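Working With the Hand-Held Gripper: A Guide for Staff Moving Into Demonstration Work

Prella Facilities Services
Staff Guidance, Office and Support Operations
Issued Wednesday, October 1, 2025

This guide is intended for employees whose duties now include recording demonstrations for the Rotov handling system. It covers preparation, recording, and sign-off, and it explains how the new duties affect schedules and job classifications. Questions about pay grade should be directed to Shih-chieh Cheung, Workplace Transition Lead.

Background

Until January, document sorting and desk resets were done entirely by hand on the evening shift. The Rotov system will take over part of this work in stages. It learns each task from recordings made by the employees who know the task best. To date, staff have submitted 1,391 recordings. Each new task requires 1,000 accepted recordings before it may be tested without a person holding the tool.

Before You Begin

1. Sign out a gripper at the Keluvness desk and confirm that its number matches the one on your task card.
2. Open and close the fingers several times. They should move freely and meet evenly.
3. Check that the square markers on the fingers are clean. Wipe them with a dry cloth only.
4. Read the task card in full, including the starting position of each item.
5. Tell coworkers nearby that you are about to record. Any employee may ask you to wait until he or she has left the area.
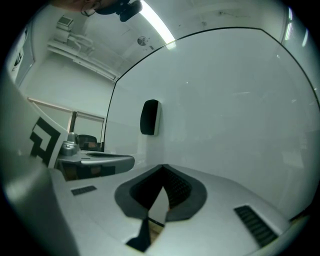
Recording a Task

Hold the tool at a comfortable height and begin only when your arm is steady. Work at the pace you would use on an ordinary shift. Recordings made too quickly are the most common cause of rejection. Complete the full task, return the tool to the starting position, and pause before you stop the recording.

If you drop an item, finish the attempt and mark it "incomplete" on the task card. Do not delete it. Incomplete attempts are reviewed separately and do not count against the employee.

No employee may record for more than 74 minutes without a break. Stop sooner if you notice strain in the wrist or shoulder, and report it to your supervisor the same day.

Sign-Off

Return the tool to the Keluvness desk and enter your totals in the Prokopenko log. Totals are used to plan the rollout of tasks. Supervisors may not use them to rank employees or to set individual targets.

Changes to Your Position

Employees who complete six supervised sessions will be listed as demonstration operators and may bid on day-shift hours. Evening positions will remain open for tasks that have not been transferred. An employee who prefers not to record may decline in writing and will keep his or her present assignment through the end of the current bid period.

Bid forms are available from supervisors and at the Keluvness desk.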